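Subject: Re: [marras-civic] So did the judge throw out the petition or not?
Date: 13 October 2011

Hello everyone,

I have had this message open since breakfast and keep adding to it, so please get yourself a cup of something before you start. I was at the courthouse in Onon for the whole hearing and came home with nine pages of notes, most of them legible, and I'd like to answer the question below properly because I have now heard three different versions of the ruling at the post office alone.

> Hi all, new to the list, we moved to Marras in the spring. I signed
> the petition on the water system sale outside the hardware store and
> then read in the paper that the clerk had rejected it. Now my
> neighbor says a judge threw it out and my other neighbor says a judge
> put it back. Could somebody who follows these things tell me in plain
> words what happened? Is there going to be a vote or not? And does it
> matter that I signed with my short name when I'm registered under the
> long one? I feel a bit silly asking but I'd hate to have spoiled it
> for everybody.

First of all, welcome, and please don't feel silly. You haven't spoiled anything, and your question about the short name turns out to be at the very heart of the thing, as you'll see if you stick with me.

The short answer is that the judge put it back. As matters stand there will be a vote in April on whether the city can sell the water system to Cluveo. The city may appeal, and I'll get to that.

Now the long answer. When the council voted to sell, the charter gave residents a set period to ask for a referendum. The charter says a petition has to carry the valid signatures of a certain share of the people who voted in the last city election, and for this one the clerk worked that out to 687. I never heard either side argue with that number. The petitioners turned in 951 signatures, and I remember thinking what a comfortable cushion that was. (I collected a few of those myself, in the rain, and my clipboard has never been the same.)

Then the clerk's office went through them and struck 268. If you do the subtraction you get 683, and there went our cushion, with the petition four names short. I was as upset as anyone, but I do want to say that I don't think the clerk was up to anything. The office had ten working days and a rule book last revised when we still voted in the old fire hall, and for the most part they struck what they had to strike. People signed who live out past the city line. People signed twice, some of them because they thought the second clipboard was for something else. A whole sheet from the Kestulel side went because the circulator hadn't signed the oath at the bottom, and that one hurt, but the charter is perfectly clear about the oath and the petitioners' lawyer didn't waste the judge's time on it.

What the lawyer did bring was a much smaller batch. Five signatures had been struck because the name on the sheet didn't match the name on the voter rolls. Every one of them had the right street address and the right date, and in each case there was only one registered voter at that address the signer could have been. One was a middle name used as a first name. One was a married name where the roll still had the old one. The others were short forms, just like yours. The petitioners asked for a declaration that these should count, and they said that if all of them counted the petition was over the line by a single signature. So everything came down to them, and that's why the hearing, which was supposed to be done before lunch, ran well into the afternoon. 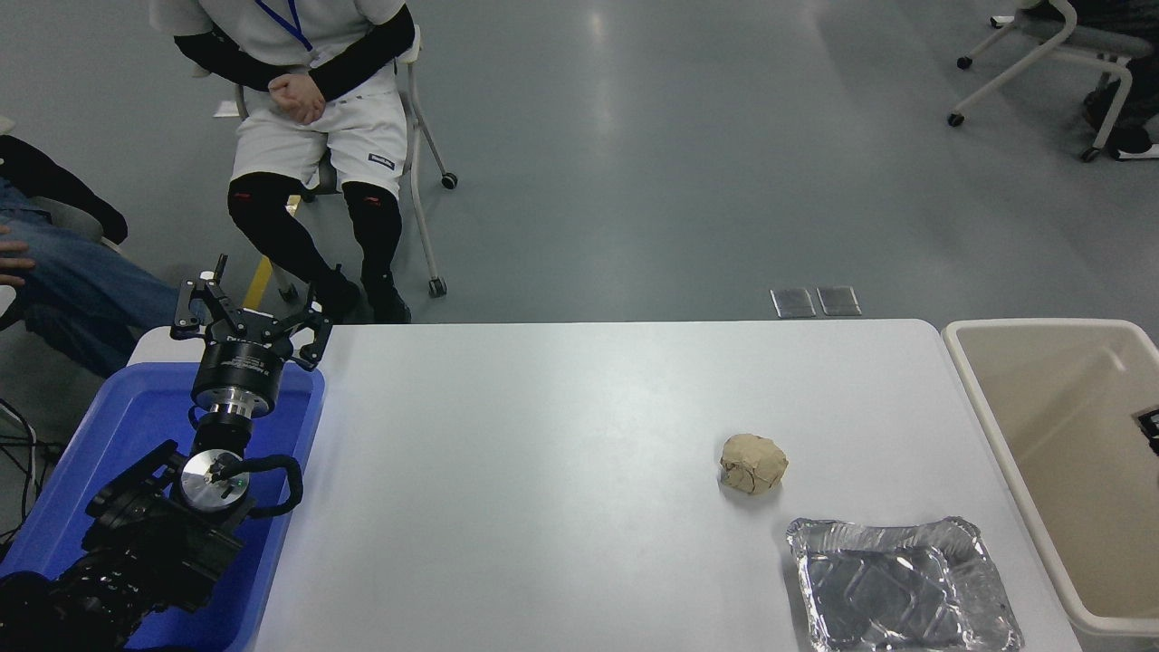

Ruth Ostrander

The city's argument was simple and I thought it was made well. The charter says a signer must sign "as registered," and the city's lawyer said those words have to mean something. If the clerk has to start guessing which short form goes with which long one, he said, then you have one clerk who guesses generously and another who doesn't, and the next petition gets a different rule from this one. He brought up an older case over the dog ordinance, when a petition was tossed for missing dates and the court went along with it. I'd forgotten all about that one. I think I was on the other side of it at the time.

The petitioners' lawyer read the next sentence of the charter, and I saw a number of people in the gallery lean forward, because I don't believe most of us knew there was a next sentence. It says the clerk shall accept a signature where the identity of the signer "can be determined from the rolls with reasonable certainty." She said the two sentences had to be read together, the first telling you how you ought to sign and the second telling the clerk what to do when you haven't quite managed it. She also pointed out that the dates in the dog case were missing altogether, so there was nothing on the page for the clerk to work from.

The judge asked the city a question I wrote down as close to word for word as I could. She asked whether, for any of the signatures at issue, the clerk had been in real doubt about who had signed. There was a bit of whispering at the table, and then the city's lawyer said no, the clerk had not been in doubt, the clerk had followed the first sentence. I am no lawyer, but I felt the air in the room change a little after that!

She ruled from the bench after a short recess and said a written order would follow. All of the name signatures are to be counted. The unsigned oath sheet stays out, the duplicates stay out, and the people from past the city line stay out. The clerk is ordered to certify the petition, and the council then has to either take back its vote on the sale or send the question to the voters. She was careful to say that she wasn't ruling on whether the sale is a good idea, and she said it twice, looking over at our end of the gallery the second time, where I'm sorry to report there had been some clapping.

So, what next. The council meets later this month and I would be very surprised if it reversed itself, so I expect the question will go on the April ballot. The city can appeal the order once it's in writing. I asked one of the people from city hall in the hallway whether they would, and was told very politely that it hadn't been discussed. An appeal wouldn't stop the clock by itself, as I understand it. The city would have to ask for a stay, meaning an order that holds everything in place while the higher court has a look. If anyone on the list has actual legal training and I have that wrong, please jump in, I'd much rather be corrected here than repeat it at church.

Meanwhile the sale can't close. That was in the ordinance from the beginning, that nothing could be signed over while a petition was pending, and the judge read that part out loud too. Cluveo wasn't a party to the case. They did have somebody in the back row taking notes, who was kind enough to lend me a pen when mine quit.

About your own signature. I can't tell you whether yours was among the ones argued over, as the names weren't read out in court and I think that was the decent thing to do. If you live inside the city and you're on the rolls, it was either counted the first time or it's being counted now. The sheets are public, so you could ask at the clerk's counter, which is open until four and closes over the lunch hour. For next time, do sign just the way it appears on your voter card, long name and all. I've been telling people that at the hardware store for years and still managed to leave off my own middle initial on this one.

One more thing while I have you. The list has been a little heated on the sale itself, and I know we've got people on here who think it's the only way the Kestulel mains will ever be replaced, and people who would sooner dig their own wells. I have my own view and I expect most of you could guess it. But there are months yet until April, and I'd like us all to still be trading tomato plants afterward, so could we please keep the subject lines honest and leave each other's families out of it? Thank you.

I'll send the written order around when it comes out. The courthouse charges by the page for copies, so if somebody has a scanner at home and wouldn't mind doing the honors, write to me off list. My own notes are here too if anyone wants to borrow them, though you'll have to put up with my handwriting and a grocery list on page six.

Warmly,
Ruth

--
marras-civic is a discussion list for residents of Marras and Onon County.
To leave the list, send a blank message with "unsubscribe" in the subject line.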